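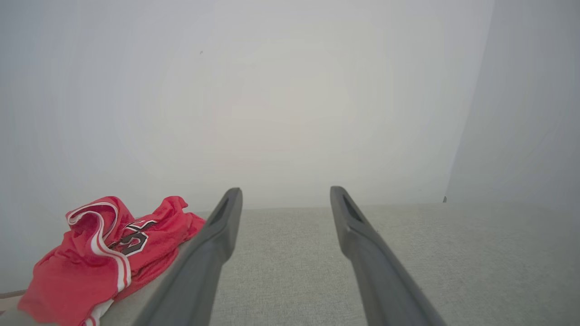 Pale fabric – you'll see plenty of it if you come and work with me.

Part-time sewer wanted, Kenside

Hello! I'm Ffion Sayce and I make curtains, blinds and loose covers from a workshop above the old Gwynne bakery in Kenside. I've got more orders than I can sew (lovely problem, I know) and I'm after someone to join me three days a week, starting as soon as you can manage.

Most of the job is long straight seams, hand-stitched hems and lining, with the odd awkward bay window to keep you on your toes. There's a fair bit of unpicking too, mostly mine. You'll need to be happy on an industrial machine, or have done enough at home that you wouldn't mind learning on one. I don't care about certificates. I do care whether your patterns match at the join, and I'm a terrible fusspot about that, so please don't apply if it would drive you mad!

We're busiest from now until Christmas, then it goes a bit sleepy until March, when everybody decides they want new curtains all at once. Your hours stay the same all year though, and so does your pay. In the quiet weeks we cut linings, sort the remnants and drink too much tea.

The money: £328 a week for the three days, paid every Friday. You can pick your days, but I'd like one of them to be Tuesday, as that's when the Eltavance delivery comes and the rolls are heavy. The workshop is up two flights of stairs and there's no lift, I'm afraid. The 213 bus stops right outside, and there's space for a bike in the hall.

Holidays are 5 weeks plus bank holidays (pro rata), and you can use the machines for your own sewing after hours. Help yourself to anything in the remnant bin – my last assistant made a whole tent out of it.

To apply, write me a few lines about what you've sewn lately and send a photo or two if you have them. No CV needed. Drop it through the door marked Sayce, or leave it with the girls at Brukar downstairs, who'll pass it up. I'll ask a few people in for a paid trial morning, and you'll hear from me either way.

Posted September 6, 2024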